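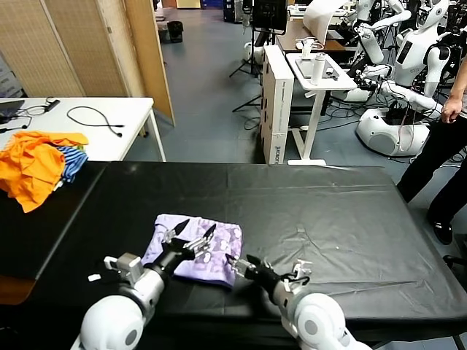

Figure 3. Towel folding on the covered table, seen from the head camera. The policy receives this view together with the two wrist views.

4.2 Data collection

All demonstrations were recorded on a single two-armed platform with a two-fingered gripper on each arm. Operators worked in pairs. One drove the arms through the leader device while the other reset the cloth and logged the outcome. We collected 3,809 demonstrations in total, of which 400 were held back for validation and never used in training. The rest were used as recorded, with idle time at the start and end trimmed automatically.

A demonstration begins with the towel dropped onto the table from shoulder height and ends when the operator releases it after the last fold. We did not ask operators to follow a fixed order of folds. Early in the project we tried this, and it made the recordings slower without making them more alike. Operators were told only to finish with a rectangle and to keep the printed side out where the towel had one.

The table was covered with black plastic sheeting for every recording. The sheeting wrinkles, and the wrinkles move from one episode to the next. We left them alone. A policy trained on a smooth surface in our pilot study failed often when the cover was disturbed — mostly by closing the gripper too high above the cloth — and we did not want to repeat that problem at a larger scale. Nothing behind the table was hidden from the head camera either. Furniture, cables, other robots and people may appear in its view, as they do in Figure 3.

4.3 Regrasp labels

The main change from the Tangen baseline is the regrasp label. At each time step the label says whether the current grasp will be kept until the next fold is complete or given up before then. Labels were computed from gripper opening and then checked by hand on a subset of 196 episodes. Two annotators marked the same subset separately and settled their differences afterward. Most disagreements came from short slips at a towel edge, where one finger stays on the cloth while the other loses it. We count these as regrasps if the gripper opens again within the same fold.

The label is predicted by a small head attached to the shared encoder. It is used in training only. At test time the head is dropped, so the deployed policy runs at the same rate as the baseline.

4.4 Evaluation

Each policy was run on 44 towel placements, none of them seen in training. Placements were marked from a printed template so that every policy started from the same position, although the exact shape of the dropped cloth could not be repeated. A trial counts as a success if the final fold is rectangular and no corner sticks out by more than the width of a fingertip. The person scoring the trial was not told which policy was running. Trials in which an arm stopped on a force limit were scored as failures and were not repeated.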